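New finger pads on the folding cell

I spent most of February getting the Zandton cell back into a state where I'd trust it for a whole afternoon. I said I'd write up the gripper work, so this is that. The cabinet and the controller can wait.

For anyone new here, the cell is one arm at a bench, picking up clothes and cloths and laying them out for folding. The arm is second-hand. The gripper is a two-finger Stematard that I've had for a couple of years, and it has always been better at boxes than at fabric.

What was wrong

It was dropping things. I ran 98 picks one evening with the old pads and wrote down every miss, and there were 14. Nearly all of them were thicker items. Thin cotton was fine. With anything heavier the pads closed, the cloth bunched up, and then it slid out on the way up.

I blamed the closing force first and wasted two evenings on that. Then I took the fingers off and found the left pad had gone shiny and hard across the face. The right one wasn't much better. There was also lint packed down behind both of them, enough that the left pad was sitting slightly proud on one side.

Changing the pads

The pads came from Poton, who sell them in pairs. Power off, air off, fingers off. The old pads peel away if you warm them a bit first. I cleaned the seats with alcohol and an old toothbrush, let them dry, and pressed the new ones in by hand. Don't use a clamp – I split one that way last year.

The finger screws went back in with a drop of threadlocker each. I also moved the wrist camera cable to the other side of its clip, as it had started to rub.

Setting the grip

With the new pads I started again from the bottom. The force setting went to 38 per cent, down from 57, and the fingers now close more slowly over the last bit of travel. The blue knit-looking piece is the one I keep going back to, as it folds up between the pads in a big lump and shows up any weakness straight away.

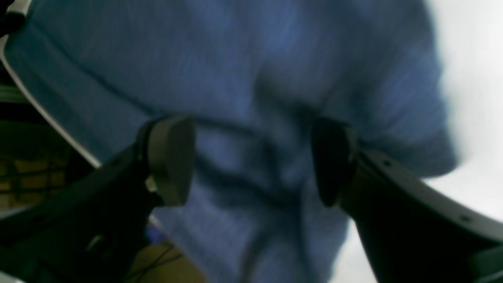 Looking after it

I've put a short list on the wall by the bench:

Wipe both pads before the first run.
Pick the lint out from behind them once a week.
Check the finger screws when the pads are done.
Swap the pads as a pair, even if one looks fine.

Next job is the Matić feeder, which still jams if you load it up to the line.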